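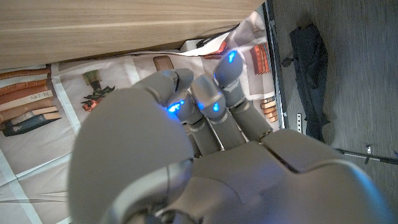
4. Printing and Checking the Full-Size Template

The Skarnix wall desk is hung from a paper template. The template shows where the rail goes, where the six screw holes are drilled, and how much room the folding leaf needs when it is down. Do this section before you open the hardware bag.

4.1 Print the template

1. Open the template file for your model. The model number is on the label on the underside of the shelf. The file for the standard desk is 2431. The file for the narrow desk is 116.

2. In the print window, set the scale to 100 percent. Turn off "Fit to page" and "Shrink to printable area." Some printers turn these back on between jobs, so look again if you print a second copy.

3. Set the print quality to 300 dpi or higher. Draft quality prints the drill marks too faint to follow.

4. Print all pages on plain white letter paper, one side only.

Note: A print shop can print the template as one large sheet. Ask for full size with no scaling. You can then skip 4.3.

4.2 Check the scale

1. Find the check line in the bottom margin of page 1.

2. Measure it with a steel ruler or a good tape. It should be 16 cm long.

3. If the line is short or long by more than 1 mm, throw the pages away and print again. Do not try to correct the difference by spacing the pages apart.

CAUTION: Cloth sewing tapes stretch. Do not use one for this check.

4.3 Join the pages

1. Clear a flat, hard floor or a large table. Carpet lets the paper sag and the joints will creep.

2. Trim the right edge of each page along the dotted line. Leave the left edge alone.

3. Lay page 1 face up. Lay page 2 so that its left margin goes under the trimmed edge of page 1 and the two half circles make a full circle.

4. Tape the joint at the top and bottom first, then along the middle. Use low-tack tape. Packing tape pulls the ink off if you have to lift it.

5. Go on with the rest of the pages in order, left to right.

6. Lay a straightedge along the printed rail line. The line should touch it from end to end. If it bends at a joint, lift the tape and set that page again.

4.4 Put the template on the wall

1. Mark the height you want for the desktop. The rail line sits above the desktop by the distance given in the table in section 2.

2. Hold the template up with two pieces of tape and place a level along the rail line. Adjust, then tape the corners.

3. Run a stud finder across the wall behind the rail line. At least two of the drill marks must fall on studs. Slide the template left or right until they do – the rail has extra holes for this.

4. Press an awl through the center of each drill mark. Leave the template up until all six are done.

WARNING: Check for wires and pipes before you drill. Do not drill directly above or below an outlet or switch.

Note for Colomgate brackets: the older Colomgate bracket has wider slots and does not match this template. Use the paper sheet packed with the bracket, or order the Ekden adapter plate.

Keep the template until the desk is hung and loaded. You will need the leaf outline again in section 6.

Section revised September 23, 2023. Text by Jozefína Kolář.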